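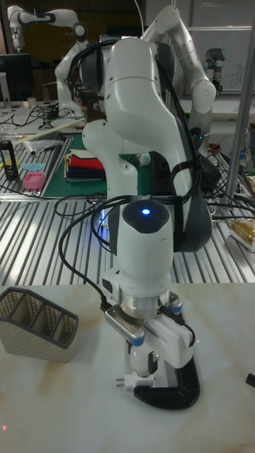 Stakia Water Loss Reduction Project
Progress report to the Reuter Fund, second reporting period
Submitted 2nd January

Status

Work in the Plamport supply zone is on schedule. Work in the Redov zone is behind schedule by one reporting period, for the reasons set out under Redov.

Plamport

All 4,000 service connections in the zone have been surveyed. Of these, 2,000 were fitted with meters before the grant began, and the remainder are being metered under this project. District meters are in place at both inlets to the zone and report flow and pressure to the control room every hour.

Night flow readings show that most of the remaining loss is on the older cast iron main along the harbor road. Acoustic logging narrowed this to two lengths of pipe. One has been relined. The other runs under a rail crossing, and the permit application is with the rail operator.

Pressure at the high end of the zone fell below the service standard on several evenings after the new control valve was set. The valve now runs on a two-point schedule, with a higher setting in the evening, and no further low readings have been logged.

Redov

The zone boundary could not be closed as drawn. Three valves shown on the network plans were found seized open, and a fourth was not found at all — the street had been resurfaced over the chamber. Replacement valves are on order. Until they are installed, inflow to the zone cannot be measured with useful accuracy, and no loss figure is reported for this period.

Spending

Spending on meters and fittings is within budget. Excavation in Redov will cost more than planned. We request approval to move 2 percent of the grant from training to civil works. The total does not change.

Next period

Valve replacement in Redov is planned for completion by April, followed by a zero-pressure test of the boundary. In Plamport, the last 100 meters of the first harbor road length will be inspected by camera before the trench is permanently reinstated.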